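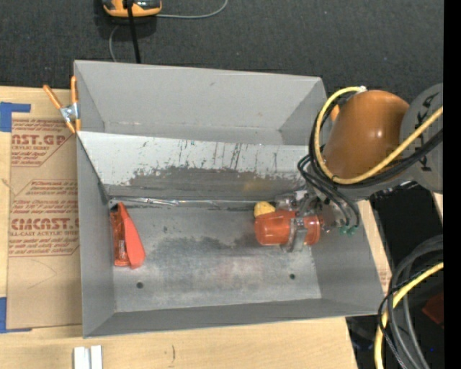
Re: [cleltach-workshop] Paint coming off metal trays and bins

Replying to the list as a couple of others asked me the same thing last month.

> We have a set of painted metal trays in the shed behind the Skoltgate
> allotments, used for seed potatoes and then for hand tools over the
> winter. The paint has gone in patches on most of them. I tried a
> rattle can on one in April and it peeled off in sheets by the time
> the beans were in. Do I need to strip the lot back to bare metal, or
> can I patch it? Also, is primer really needed, and does it matter
> which one? I would like to do them all in one go and not again for
> a few years.

You can patch it in most cases. I only strip the whole thing if the old paint lifts when I push a scraper under the edge of the bare patch. If it holds, leave it on. The bin at the top has a wide worn patch on the sloped panel where the light surface has rubbed away, with scratches and chips higher up the panel. For wear of that sort I would start with the scraper test all round the edge of the patch.

Peeling in sheets usually means grease or a shiny surface underneath. With tool trays I would bet on oil. Sanding before you degrease just pushes the oil into the scratches, so wash first.

What I do:

Wash with hot water and washing-up liquid, rinse, and leave to dry indoors. Then wipe with white spirit on a clean rag, and wipe again with a second rag. If the second rag comes up dirty, carry on until one doesn't. Finish with panel wipe, as white spirit can leave a film.

Scrape anything loose. Sand the bare parts and a couple of inches of sound paint round them with 100 grit, then something finer to take the step off the edge. You should not be able to feel the edge with a fingernail.

Dust off and wipe with panel wipe again.

Prime the same day. Yes, you need it on bare metal. The one I use is the grey metal primer from Garrido, code 948 on the lid, but I have no reason to think it is better than any other. Do check the tin if any of your trays are galvanised. Ordinary metal primer does not stick well to zinc and you want one that says it is meant for it. A magnet will not tell you the difference between galvanised and plain steel, so look for the dull spangled finish where the paint has gone.

Top coat in thin layers. With a rattle can I leave roughly 20 minutes between coats, longer if the shed is cold. I don't paint at all under 10 degrees. April may have been part of your trouble.

Then leave them alone for a week. Dry to the touch is not the same as hard, and tools will mark it.

Two other points. If the trays are old, buy a lead test kit before you sand anything. They are cheap. If it comes up positive, don't dry sand, and ask on here again before going further. And please don't spray in the shed with the door shut. We have the Fumerex extractor at the Cleltach unit and members can book it for an evening. Bring your own mask and filters, and put the sheet up behind the bench or you will be cleaning overspray off the wall.

No paint will last for ever on a surface where metal tools slide across it. If you want a few years out of them, put an offcut of rubber matting in the bottom of each one. Take it out now and then, as damp sits underneath. For the potatoes I would use newspaper and change it.

The extractor diary is on the hook by the kettle. The last booking has not been crossed out but that job is finished, so ignore it.

--
cleltach-workshop mailing list
To leave, send a blank message with "unsubscribe" in the subject line.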